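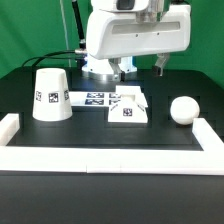
Light is of little use to the designer of a room until it has met a surface. The lamp and the window supply it, but what reaches the eye has, for the most part, been returned by walls, ceilings, floors and furniture, and has been altered on the way. The shiny silver plate at the foot of the white column and the green backdrop behind it deal with light in quite different ways: the plate sends much of it off in a definite direction, as a mirror does, while the backdrop returns mainly the green part and takes up most of the rest. This chapter is concerned with differences of that kind. It follows directly from Chapter 5, in which sources were treated as though they stood in empty space, and it prepares the ground for the room calculations in Chapter 7.

Contents Previous Next Glossary Tables Print Comments

CHAPTER 6
SURFACES AND THE LIGHT THEY RETURN

Before beginning this chapter, students should be able to distinguish between the light given out by a source and the light arriving at a surface. They should also be familiar with the lux as the unit of illuminance. Those who are uncertain on either point are advised to work again through the closing exercises of Chapter 5.

6.1 What happens when light meets a surface

When light falls on any material, part of it is reflected, part is absorbed, and part may pass through. The three parts together account for all the light that arrived. In a sheet of clear window glass the greater share passes through. In a brick wall none does, and the designer need consider only what is reflected and what is absorbed. Absorbed light is not destroyed. It is converted, almost entirely, into heat, and a dark floor beneath a south-facing window will become noticeably warmer over the course of a bright day than a pale floor in the same position.

The share of light that a surface reflects is called its reflectance. It is written either as a decimal between nought and one or as a percentage. Fresh white ceiling paint has a high reflectance and black velvet a very low one. Most of the materials used in ordinary buildings lie between these limits, and their values are given in the tables at the back of the book.

Two cautions apply to the use of tabulated values. The first is that they refer to clean samples. A ceiling above a kitchen range, or a wall beside a busy staircase, will lose reflectance steadily until it is washed or repainted, and the designer who relies on the figure for new paint will find the room gloomier than intended. The second is that they refer to the material alone. A wall covered with shelving has, for practical purposes, the reflectance of whatever is placed on the shelves.

6.2 Matt, glossy and mirror-like surfaces

Reflectance states how much light is returned. It says nothing about the direction in which the light leaves, and for this a second description is required.

A perfectly matt surface scatters light so that it appears equally bright from every position. Blotting paper and unglazed plaster come close to this condition. A mirror behaves in the opposite manner, and each ray leaves at the same angle as that at which it arrived. Such reflection is termed specular. Polished metals are the most familiar case, and they have the further property that the reflection itself may take on the colour of the metal, as it does in copper and brass.

Between the two lies a large class of surfaces that do both. Gloss paint is the standard instance. The pigment beneath scatters light in all directions and gives the paint its colour, while the smooth outer skin reflects a small portion in the specular manner and produces a highlight. The highlight on a gloss surface is usually the colour of the lamp and not that of the paint. Students may confirm this by holding a glazed red tile beneath a white lamp and tilting it until the highlight comes into view.

The distinction has consequences for comfort. A reading table with a polished top may hold the image of a ceiling lamp exactly where the page is laid. The reader will shift the book, tilt the head, or move to another seat, often without being aware of the cause. At the public library in Skurholm, where the reading hall has a floor area of 795 square metres, the original varnished tables were refinished in a dull oil for this reason, and the lamps were left where they were. The illuminance on the tables remained at 500 lux throughout. The complaints recorded by the staff had concerned glare alone. 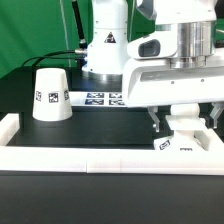 6.3 Colour and its surroundings

A surface appears coloured when it returns some wavelengths of light more fully than others. A green cloth returns the middle part of the spectrum and absorbs a good deal of the red and the blue. Under a lamp that gives little green light the same cloth will look dull and dark, although nothing about the cloth has altered. It follows that no colour should be chosen for a room from a sample seen only in the shop.

Surfaces also light one another. A white object placed near a large coloured wall receives some of its light from that wall and may carry a faint tint on the side that faces it. The effect is known as interreflection. It is easily overlooked because the eye tends to discount it, and a person who knows that an object is white will generally report it as white. The tint may nevertheless be measured, and in narrow rooms and corridors it can be strong enough to be seen by anyone.

The eye is further influenced by contrast. A grey card looks lighter when laid on black than when laid on white. The illuminance has not changed, nor has the reflectance of the card. Contrast of this sort can be put to good use, and the edges of steps, the rims of basins and the handles of doors are all easier to find when they differ clearly in lightness from what lies behind them. A difference in hue alone is less dependable, particularly in dim light and for people with impaired colour vision.

6.4 A worked case: the corridor at Latetlow

The corridor described in this section will be used again in Chapter 7. It forms part of the health centre at Latetlow and was surveyed by second-year students of Prustedmont College in March. It has windows at one end only. The walls had been painted dark blue to shoulder height and cream above, and the floor was of brown linoleum.

The students prepared 9 painted panels from the Chacko range of wall finishes, all in matt paint, running from dark blue to near-white. Each panel was stood in turn against the wall at the end farthest from the windows, and the illuminance on the facing wall was read at the same height and the same hour on successive days. The lighter panels gave higher readings, as expected. The increase was modest, however, for a single panel forms only a small part of the surfaces that enclose a corridor. The larger gain came when the lower walls were repainted along their whole length.

The student should note the order in which the work was done. The reflectance of the existing surfaces was established first, then the daylight, and the electric lamps were considered last. Where this order is reversed, lamps are frequently added to a room whose real defect is a dark floor or a soiled ceiling.

6.5 Terms used in this chapter

Reflectance: the share of the light falling on a surface that the surface returns.

Specular reflection: reflection in which each ray leaves at the same angle as that at which it arrived.

Interreflection: the passing of light from one surface to another before it reaches the eye.

Contrast: the difference in lightness or colour between a thing and its surroundings.

Comments (3)

Reader, Jul 28, 2025
Section 6.2 refers to a dull oil on the tables at Skurholm. Is there a reflectance value for it in the tables? I can only find varnished oak and waxed oak.

Reader
We tried the tile exercise with our evening class and it works much better with a small bare bulb than with a long tube. Might be worth a note in the next edition.

Reader
Could the readings for the Latetlow panels be printed in full? Chapter 7 gives the corridor dimensions but only the first and last panel.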